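Acceptance checklist: Brillov drive-swap cell, trial unit
Site: Lurham bench room
Date: 10 Dec 2022
Checked by: Leonie Cosgrove
Comments reviewed by: Tamsin Tomoana
Cell on offer from Gevurum, 28 day trial. Task under review is fitting a 3.5-inch hard drive in its caddy into a desktop tower.

Marks used: OK, FIX (must be put right before we sign), NOTE (no action needed from the supplier).

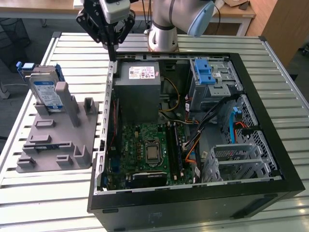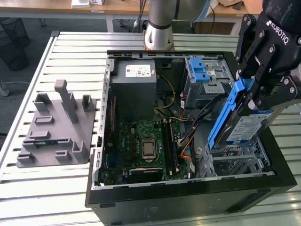 Tower open on its side on the slatted bench, fixture tray to the left of it, in both pictures.

1. Bench and mounting

1.1 Arm base bolts tight, witness marks lined up. OK
1.2 Bench does not rock when pushed by hand at each corner. OK
1.3 Slats clear of loose screws and clips. OK
Comment: Small screws can drop between the slats. Ellery put a sheet under their bench and we should do the same. Our job, not Gevurum's.
1.4 Cables behind the arm tied up and off the floor. FIX
Comment: Black cables hang down from the table at the back. They need clips along the table edge and a strain relief at the arm end. Tamsin agrees.

2. Guarding and stops

2.1 Emergency stop works from the operator side. OK
2.2 Second stop works from the far side. OK
2.3 Restart needs a separate button press after a stop is released. OK
2.4 Floor marking around the reach of the arm. FIX
Comment: None supplied. The mesh wastebasket beside the bench should be moved when the line is taped.
2.5 Speed drops when the area scanner is tripped. OK
Comment: Tested from three sides. Slow to recover from the cabinet side, but it does recover.

3. Gripper

3.1 Finger screws checked with the driver from the kit. OK
3.2 Finger pads free of cuts. OK
3.3 Holds the caddy with power removed. OK
Comment: Held for the full 2 minutes asked for in the trial sheet.
3.4 Grip force setting written on the cell card. FIX
Comment: The card is blank. The setting is in the software, but the evening shift does not have a login.

4. Fixture tray

4.1 Tray fixed to the bench and cannot slide. OK
4.2 Posts and slots free of cracks. OK
4.3 Caddy lifts out of the rear slots without catching. NOTE
Comment: A little tight on the first few picks. Check again after 500 cycles.
4.4 Spare tray in the kit. FIX
Comment: On the packing list, missing from the crate. Gevurum told by email.

5. Computer under work

5.1 Unplugged, power button held down, side panel off. OK
5.2 Cables clear of the drive path. NOTE
Comment: The loose bundle inside the case sits near the drive bay on this model. Tuck it by hand before each run - the cell does not look for it.
5.3 No sharp edge where the operator reaches in. NOTE
Comment: Wear the thin gloves. The cut metal around the drive bays is worth watching.
5.4 Grounding strap fitted to the case. OK

6. Paperwork

6.1 Risk assessment supplied and signed. OK
6.2 Manual matches the software on the unit. FIX
Comment: Manual is one version behind. Page order is different in the recovery section, so staff would be reading the wrong steps after a stop.
6.3 Service contact on the cell. OK

Result: not accepted yet. Five FIX items open: 1.4, 2.4, 3.4, 4.4, 6.2. Supervised runs may go on in the meantime with one trained person at the stop. Item 4.3 to be looked at again in March if the cell is kept.

L. Cosgrove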